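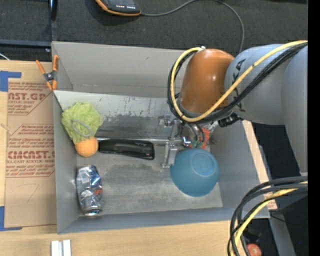

Grey sorting bin on the bench, with a blue bowl upturned on the bin floor and a black handle to its left.

Troslow Household Reuse Sorting: progress report for June
Prepared by Rongrong Jiang for the Mercado fund

1. Work in the period
The bench trial of mixed kitchen goods continued. Donated items are tipped into a large grey bin on the table, then taken out one at a time and assigned to a class: bowls and plates, handled items, packaged items, other. The target for the period was 200 items sorted and logged. This was met in the third week, and the remaining time went on re-sorting items whose class had been disputed.

2. Findings
Bowls lying open side up gave no difficulty. Bowls lying upside down took longer, as the rim sits against the floor of the bin and there is little to take hold of except the base ring. Of the 18 items returned to the bin for a second attempt, 12 were upturned bowls or saucers. The sorting sheet now records which way up each bowl lies before it is moved.

Handled items were logged under the wrong class more often than expected. Where only the handle is in clear view, the class cannot be settled until the item is lifted. A provisional entry is now allowed and must be confirmed at the tray.

Items in clear wrapping remain slow. The wrapping catches on neighbouring items and hides the outline of whatever is inside. No change has been made to the method so far.

3. Condition of equipment
The bin is serviceable but worn. The floor is smeared and stained, with lighter scraped areas, and the metallic panel below the far wall is scuffed and chipped across the middle. The wear does not affect sorting. The marks do make small dark items harder to pick out against the floor, and repainting has been priced with Skonum. The quotation is within the maintenance line. The wooden table needs no work.

4. Spending
Spending to the end of June stands at 80 per cent of the amount released. The underspend is in storage crates, where delivery from Iker is outstanding.

5. Next period
Repaint the bin floor in one plain colour.
Repeat the bowl trial with the revised sheet.
Agree a rule for wrapped items.
Send the full item log to Mercado with the next claim.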